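Rhiannon Mathias would like it known that she did not retire. "I stopped getting parts," she says. "Retiring is when you have a party."

The actress spent 6 years as the ward sister in the hospital drama Flutura, 268 episodes of it, and is now back in Plireo, a thriller about a missing ferry pilot. The press notes call it a triumphant return. I ask whether it feels like one.

"It feels like four weeks' work," she says. "I'm in three scenes. One of them is on the phone."

The notes also say she prepared for the role by living alone on the coast. She laughs at this for some time. She rented a cottage in March, she says, and went home on weekends.
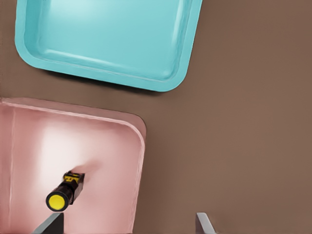
Mathias has heard every version of the comeback story and trusts none of them, including her own. Her old director, Dilwyn Wynne, has told reporters he always planned to bring her back. She remembers one Christmas card. When I ask how she sorts the true stories from the ones publicity made up, she says she doesn't, they all go in together and stay there. I think of two plastic containers on a brown tabletop, a turquoise tray and a pale pink bin, and suspect that most careers in television would need only the one. She does insist on one correction. She was never fired from Flutura. Her contract ran out and the phone didn't ring, "and I'd like somebody to print it that way around."

Consider it printed, though I did check. Alun Gittins, a producer on the show in its last years, remembers it differently. "She asked for more money and we said no," he told me. "I wouldn't call that the phone not ringing." 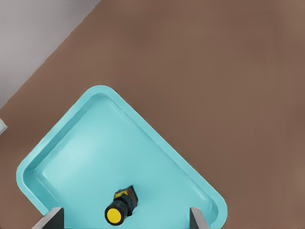
Mathias is unmoved when I read this back to her. "Alun would say that. He was the phone."

What she will talk about happily is the stage. She played the widow in Hopkin for 190 performances, in a theater where the heating failed most nights — she kept a coat on under the costume — and thinks it was the best thing she has done. No recording exists, so I have to take her word for it, and she knows that.

There is talk of a second season of Plireo. Has she been asked?

"I've been told I'll be asked," she says, and looks for her keys.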